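4.2 What the packaging does once it is out of the box

Earlier writing on household packaging tends to treat unpacking as a short, clean event. The parcel arrives, the goods come out, the wrapping goes in the bin. Szekeres and Bognár built their disposal model on that order of events, and most later work has borrowed it with few questions. We doubt it holds in ordinary homes. Of the 200 households that agreed to take part in the Bredine study, 27 let us follow the wrapping through the whole sorting session, and it is those sessions we draw on in this section.

Our first objection is to the unit of study. The Clidero coding sheet asks the coder to log each piece of wrapping under one material and one purpose. This works well enough for a carton. It works badly for soft goods that lie on top of each other, and worse when sheets, bags and blocks have been gathered into a single pile. In Figure 3 a crumpled plastic bag, a tall foam sheet and a flower-printed paper package share the middle of the table with a labeled carton, and a foam block rests by itself nearer the front. 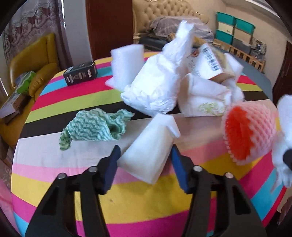 Figure 3. Mixed packing material on a striped tablecloth, with a cream-colored carton among the white pieces.

Two coders, working apart, were asked to split this table into "kept," "undecided" and "waste." They agreed on the carton and on very little else. Ngui argues that such disagreement is a training problem and would shrink with a better handbook. We gave the coders a better handbook. The disagreement moved to other items and stayed about as large as before, which makes us suspect that the categories are at fault and that the coders were doing a fair job with poor tools.

Our second objection concerns place. The model assumes a work surface set aside for the task, usually in a kitchen or hallway. The table in Figure 3 stands in a room with a bed and an armchair, and the armchair has been pressed into service too: a flat cardboard box hangs partly over its armrest, and a green and white packet rests there as well. A coder who looks only at the table will miss both. Bodnár's diary study has the same gap, and we see no reason to trust its totals for small homes where one room has several uses.

A third point is less settled. Foam fruit nets came up again and again in the interviews, and people talked about them in a way they did not talk about bags or plain sheets. Several said they saved the nets. Fewer could say what for. Levente Szabó, who ran the interviews, reads this as a sign of planned reuse, and the first report of the Masri project took the same line. We think that goes too far. Saying that a thing might come in handy costs nothing, and in the follow-up round in December, 69 of the nets that people had claimed to be saving could not be found by the people who claimed it. Saved, in these cases, may mean little more than "not thrown out yet."

The shape of the material plays some part here, though we would not lean on it too hard. A carton can be flattened and a bag can be balled up. A net is springy and holds its form — it sits on the table looking like a thing in its own right. The same goes for foam wrap that has been twisted and knotted. On the table shown next, an orange-red net shows through the mesh of a paler one, knotted white wraps stand upright close by, and a light pink sleeve has its round open end facing forward. Under the Clidero sheet all of these fall into one class, "soft filler." We cannot say from a still picture which of them anybody meant to keep, and we are wary of papers that do.

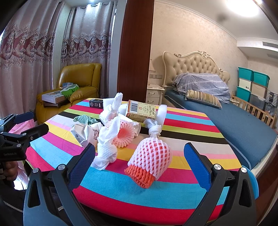 4.3 Limits of the coding sheet

The full set holds 2505 coded items. We report agreement for cartons and for soft filler separately, and give no combined score. Drekumov's combined score looks strong mainly on account of the cartons, which almost any coder gets right. Readers who want to compare our results with that work should use the carton figures only.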